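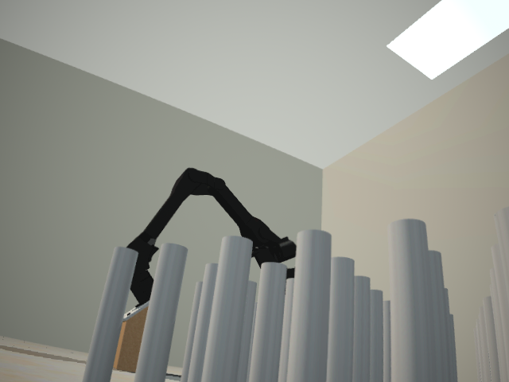

Setting up the peg field scene for the reach task

Robotics club, simulation track. Last changed 2025-11-19.

These steps cover building the peg field scene, placing the arm behind it, and running the clearance check that has to pass before a controller is submitted for the Trendwood round. You need the club build of Guso installed and the starter folder unpacked. If Guso does not open the sample room, go back to the install page first.

1. Load the room

Open Guso and choose File, New from template, Plain room. The template has walls, a ceiling with one light panel, and a table surface. Leave the wall colors alone. The scoring script compares your room to the template and rejects any scene with edited walls.

Set the units to centimeters. The template opens in meters, and every dimension on this page is in centimeters.

2. Place the pedestal and arm

Drag the pedestal block from the Parts panel onto the table and snap it to the anchor marked BASE. Then add the arm from the Nkosi library. Use the black arm with the two-finger gripper. The other arms in that library have a different wrist length and will fail the check in step 5.

Parent the arm to the pedestal before moving either one. If the arm drops through the block when you press Play, the base joint is set to free. Change it to fixed.

Move the arm to the start pose:

home_pose --elbow up --wrist forward

The upper and lower links should form an inverted V with the elbow as the highest point. If the elbow points at the table, the solver picked the other branch. Run the command again with --flip.

3. Build the pegs

Pegs are plain cylinders with flat tops. Make one, finish it, then copy it. Editing pegs after the copy takes much longer.

Radius: 3
Height: 16
Material: gray, default finish
Body type: static
Collision shape: cylinder

Do not use the mesh collision shape. It is slow, and the gripper tends to catch on the rim of the peg.

Select the finished peg and open Tools, Array. Set the spacing to 11 in both directions, center to center. This leaves a gap of 5 between neighboring pegs, enough for the closed gripper but too narrow for the open one. Check that no peg overlaps the pedestal and delete any that does.

Save the scene as pegfield_yourteam.

4. Set the cameras

The scoring script needs a top view and a low view. The low view sits near the table, in front of the pegs, and is tilted up toward the ceiling. Pegs close to the lens will look tall and will lean toward the top of the picture. The geometry is still vertical. Check the rotation values in the Properties panel if in doubt; all three should read zero.

In the low view, the elbow and the forearm must be visible above or between the pegs. Nearby pegs may hide part of the gripper. If the elbow is hidden, move the camera sideways and leave the pegs where they are.

5. Run the clearance check

Close the scene and start Ritard from the starter folder:

ritard check pegfield_yourteam --steps slow

The check moves the arm from the start pose through 4 test poses and writes the smallest distance between any arm link and any peg to clearance.txt. A full run takes almost 11 minutes on the lab machines. Do not resize the window during the run, as the script restarts from the first pose.

Common errors:

BASE NOT FOUND: the pedestal was placed by hand and not snapped. Repeat step 2.

PEG BODY DYNAMIC: at least one peg was copied before the body type was changed. Select all pegs and set them to static.

LINK CONTACT: the arm touched a peg. Open the log and look up the pose number. Contact in the first pose usually means the wrist is rotated the wrong way.

LOW VIEW BLOCKED: see step 4.

6. Submit

Put the scene file, clearance.txt and your controller in one folder and upload it to the team page. Submissions made with the June version of the starter folder are still accepted, but their clearance files must be generated again with the current script.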